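13/01/2023

Up before the alarm again, 5 something, rain on the skylight. Gave up on sleep and did the boiler pressure. Down again. Third time since new year. Topped it up, kettle on, wrote the list for the day on the back of the Susteo bill.

The bill. 327 for the quarter, and we've had the heating off in the back room since before Christmas! Rang them at nine. On hold for 31 minutes with the same bit of piano going round. Man was nice enough but could only say the reading was estimated and would I send my own. Sent it. Will believe the new figure when I see it.

Then town. Bus late, got off at Villanueva for bread (only the seeded left, fine) and walked the rest. Cold, proper cold, hands hurt. Post office queue out the door so left the parcel for tomorrow. It's been in my bag so long the corner's gone soft.

Library books back, two days over, no fine any more aparently. Took out the Ondov walking guide again. Still want to do the whole ridge in April, 17 miles if you start from the car park end, and I've said that three years running. Knee permitting. Need boots first. Not looking at boots this month, see bill.

Lunch was soup standing up. Afternoon lost to the cupboard under the stairs. Found the good torch, the bad torch, a bag of other bags, and the spare key we had a row about in the summer. So it was in there all along. Said nothing at tea, just put it on the hook. It was noticed.

Trundetel rang twice about the broadband. Told them no, then no again. They want us on a new contract and it's dearer whichever way they say it. Must write down when the old one ends, I think it's spring, check the letter.

Pasta tonight, too much salt, my fault. Washing still on the airer and not dry, everthing in this house is damp. Read eleven pages of the walking guide and nodded off over the map.

Tomorrow: parcel, boiler man, stamps, ring the dentist, find that letter. 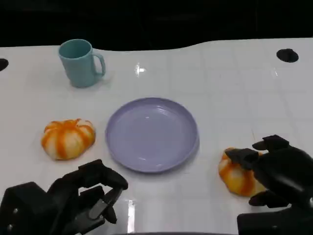 Oh and bins. Green one this week, put it out tonight or it'll be another fortnight. Going down now in my slippers.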